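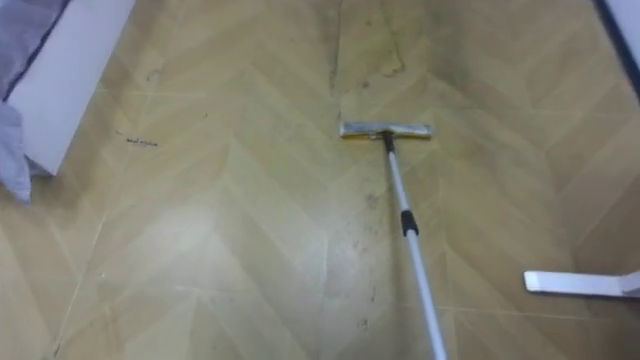

What happens to the cleaning crew's hours when the floor robot takes over the rooms?

They stay the same at Ondwood for now. The robot does the open floor, we do the edges, the beds and anything it skips, and the time that used to go into pushing a mop down the hallway goes into checking, logging and fixing. I pasted that at the top of the ticket so people stop emailing me separately (I love you all, but my inbox!).

Ticket 1457
Site: Ondwood guest house, upper floor
Unit: Prillus floor robot, run from the Plosel scheduling app
Opened: 08/03/2022
Status: closed, see last entry
Linked to: ticket 1395

First entry

Okay so, the robot is marking rooms as finished when they aren't. I opened the app at the start of my shift and everything upstairs was green. Went up with the flat mop anyway, because I like to see for myself, and the herringbone floor in the room I picked had gray smudges on it and little dark specks scattered over the planks. There was also a thin dark bit of something lying in front of the white furniture, maybe a hair, maybe dirt. The app had given that room full coverage!

I'm doing it by hand for now. I'd like somebody on the Plosel side to look at the map, please, and I'd also like it if the day's task list didn't treat me as free just because a room is green. It moved me straight on to laundry while I was still holding the pole.

Second entry

Reply came back asking if I had restarted the unit. I had. I also wiped the sensors, emptied the bin, and checked the brush for string (there was string, there is always string). Ran it again in the same room and got error 59, which the help page says is "path incomplete." Fine, but the room still went green in the app. So the robot knows it didn't finish and the app doesn't. That feels like the whole ticket right there, but I'll keep going.

Third entry

Somebody from Bowen, who did the install, called me back and was really nice about it. We went through the settings together over the phone. Things we tried:

Deleted the room map and had it learn the room again. No change.
Turned off the quick pass option. It took longer and still stopped early.
Moved the dock away from the linen closet door. Helped with docking, did nothing for this.
Pulled loose bedding up off the floor before the run. This one made a difference! It had been treating hanging fabric as a wall and giving up on that side of the room.

So now we have half an answer. The other half is the app calling a stopped run a finished run. Bowen says that's a setting on the Plosel end and they would pass it along.

I do want to put something in here that isn't a technical note. When the robot came in June, we were told it would take the boring part off our hands, and some days it really does. My shoulders are happier, I'll give it that. But the app decides when a room is done, and the person who knows what done looks like finds out afterwards. On ticket 1395 it was the same story with the stairs landing, and that one got closed as "user error," which I am still a little sore about. I was the user.

Fourth entry

Plosel pushed a change. A run that ends with error 59 now shows yellow, and yellow rooms drop onto a short hand check list that we can edit ourselves. We can also send a green room back to yellow if we don't like the look of it, with a note. I asked for that part and I'm so pleased it made it in!

Ran it in 3 rooms with the bedding tucked up. Two came back green and I was happy with both when I walked them. The third came back yellow, it had stopped short by the bed, and it went on my list the way it should. I finished that one with the flat mop and cleared it in the app myself.

Fifth entry

For the other shifts, until the printed sheet gets updated:

Tuck up anything hanging off the bed before you press start.
Yellow means go and look. Bring the mop with you, it saves a trip.
If a green room looks wrong, flip it to yellow and write what you saw. A few words is plenty.
Time spent on a hand check goes under floors on your timesheet. I asked the office and they agreed, so please use it and don't give those minutes away for free.

Closing this one. I've asked for ticket 1395 to be reopened and the "user error" tag taken off it, and I'll follow up there.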